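Ziltwood Two-Tier Bread Box Organizer

The Ziltwood organizer is a wooden countertop unit intended for households that keep bread and breakfast items close at hand. It combines a pull-out lower drawer with an open upper shelf and is supplied by Cenine for home and small guest kitchen use.

The drawer opens from the front by means of a black horizontal pipe-style handle secured with round black fittings. A bagged loaf may be stored in its original wrapper. The upper shelf remains open and is suitable for a fruit plate, cereal, cans and similar goods. 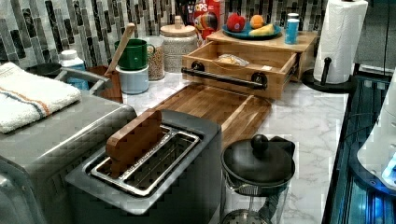
Customers are advised to measure the intended location before ordering. The unit should stand at the back of the counter, with 15 inches of clear space in front so that the drawer can be pulled out fully. Toasters, coffee makers and other heated appliances should be kept at least 4 inches from the wooden surfaces.

Load limits
Upper shelf: 10 pounds
Lower drawer: 4 pounds

Care
Remove crumbs from the drawer weekly with a dry brush. Wipe the exterior with a soft, damp cloth and dry it at once. Do not immerse any part of the unit in water. A light coat of food-safe mineral oil may be applied to the wood when it begins to look dull. Abrasive pads and bleach will damage the finish and are not covered under the warranty.

Assembly
The organizer is delivered assembled except for the handle. Fasten the handle with the screws provided and tighten by hand. Power tools are not recommended.

Related items
Presta cutting board
Wróbel canister with wooden lid

Ordering
The price is $80 per unit. Orders placed in May will ship within 10 business days. Replacement handles and fittings are sold separately. Questions concerning trade orders should be directed to Bartosz Baran, Kitchen Storage, Cenine.

Page last revised Apr 26, 2021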